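Display Shelf Check, Dunleavy Room
Tuesday, January 9, 2018
Checked by: Latrice Lyons

First check since we hung the flowered paper in December, and I still love it!

1. Shelf legs: OK. I pushed on every corner (gently) and got no wobble at all.

2. Top shelf: OK. The pigs sit flat and none of them tips when I tap the board.

3. Lower shelf: OK. Sunflower and strawberry bear both stand fine, though I'd like the bear a touch farther back.

4. Tools put away: NO. The tape measure was on the front rail again, so please, please hang it up when you're done!
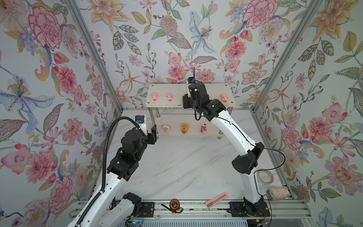 Items 2 to 4: pigs up top, tape measure on the rail.

5. Board surfaces: OK. I wiped both with the Plovano cleaner and felt for rough spots around the screw holes on the top one. Nothing snagged my cloth.

6. Wallpaper: OK. I ran a hand down the seams and didn't find any lifting (the Grono paste was worth it).

7. Floor: OK. Swept, then mopped.
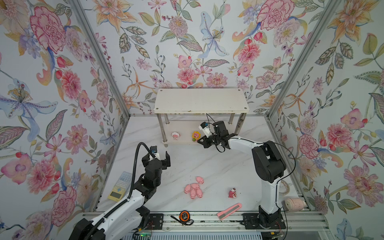
Items 5 to 7: top board clear, sunflower still on the lower one.

Still to do: buy a hook for the tape measure. I'll get one on Friday.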